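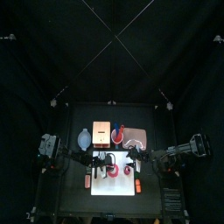
Can Clurnia plan for two arms that share one work area?
Both arms are planned as a single system, so each path is checked against the other arm at every step.

Clurnia is the motion planning module of the Skudine control suite. It takes object poses from the perception service, picks a grasp for each arm and sends timed joint targets to the controller. If a pose goes stale, the planner holds both arms and asks for a new one — it does not guess.

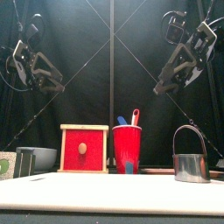

Default replanning time is 165 ms on the reference PC. The grasp library ships with 630 entries for parallel grippers, and custom entries load from plain text files. A license covers five workstations. Version 5 drops the old scripting console; saved scripts need to be converted before the upgrade.

We use cookies to remember your settings. Accept | Manage

Comments

Flora Jardine: Does the hold apply to both arms if only one has lost its object?

Fergus Pollock: It does by default. Set hold_scope to "arm" and the other one finishes its move.

Torquil MacLeish: Script converter choked on nested loops. Flattened them by hand, fine after that.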